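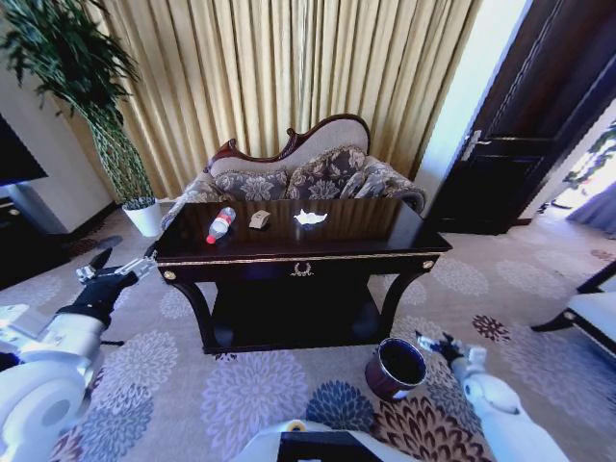
Werketti erweitert Einrichtungsservice um Pflege lackierter Möbel

1. September 2026 — Der Einrichtungsdienst Werketti nimmt die Pflege dunkel lackierter Tische und gepolsterter Sitzmöbel in sein reguläres Programm auf. Das Angebot mit der Bezeichnung Tronevlow richtet sich an Privathaushalte und möblierte Vermietungen. Es umfasst das Abräumen der Flächen, die Reinigung der Hochglanzoberflächen und die Kontrolle von Zierleisten und Beschlägen.

Glänzende dunkle Platten zeigen im Gegenlicht Staub und Wischspuren deutlicher als matte. Der Arbeitsablauf sieht deshalb vor, zunächst sämtliche Gegenstände von der Platte zu nehmen und Abfall getrennt zu entsorgen. Danach wird die Fläche in 2 Durchgängen mit Mikrofasertuch bearbeitet, erst nebelfeucht, dann trocken. 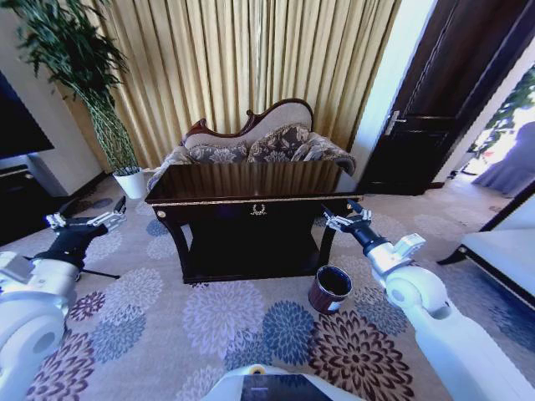
Goldfarbene Leisten und Embleme werden ausschließlich trocken gereinigt. Für Polster, Kissen und Teppich gilt ein eigener Ablauf, der seit März in 13 Haushalten erprobt wurde — ohne Lösungsmittel und mit reduzierter Saugleistung.

»Auf einer lackierten Platte entscheidet die Reihenfolge der Arbeitsschritte über das Ergebnis«, erklärt Elsa Magnusson, Leiterin Objektpflege bei Werketti.

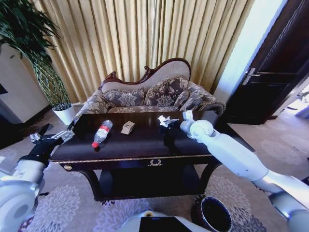 Couchtisch mit Hochglanzplatte: Flasche, kleiner Karton und zerknülltes Papier.

Die Pflegemittel liefert Sæther in Gebinden zu 800 Millilitern. Termine werden über das Buchungssystem Galleleo vergeben.

Pressekontakt: Werketti, Elsa Magnusson, Objektpflege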